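Print this page
E-mail this page to a friend

Is the Wadon open day worth going to, or is it all show?

Posted by Skorkholm

My employer is sending four of us to the robotics open day at Wadon on Wednesday. We run a small laundry and repair business and the boss has got it into his head that a machine will be folding and pairing for us by December. I have seen the video on their site and I don't believe a word of it. It is plainly speeded up. Has anyone been, and did you see a machine handle cloth without someone nudging it along? I don't want to lose a day's work for a free pen.

Posted by Ruxandra Roman

I went to the last one. Go, but keep your expectations low. The morning talk was 40 minutes of slides and you can skip it. The claim on the slides was 95 per cent success at picking up knitwear. I asked what counted as success and was told "the item leaves the table". So a garment lifted by one corner and dropped in a heap would count.

The part I'd stay for is the hand-held gripper session, where people do the job themselves with a two-fingered tool and the movements get recorded for the robot to learn from. You stand at a table and try to get hold of things. I found it slow and fiddly, and I've been folding for a living for years.

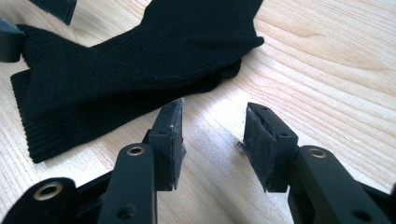
Gripper fingers and black ribbed knit on the tabletop, cloth session.

Look at the state of the pads. The grip surface is worn and frayed at the edges, and that's on a tool used on soft fabric. I asked how often they get changed and got three different answers from three people. If you end up talking prices, ask about that first.

Also ask to bring your own items. They let me use a pillowcase of mine, after some grumbling.

Posted by Borbély

waste of time, went in the afternoon and the queue was 90 minutes. the robot was switched off for lunch and they were still "restarting" it when I left. parking is bad too

Posted by Stendard

I'm less gloomy than Borbély but I agree about the queue. Get there when the doors open. On the video, yes, it's speeded up, and there's small print at the end saying so. I timed the real thing at 200 seconds for one towel. My mother would have done the whole basket.

Print this page
E-mail this page to a friend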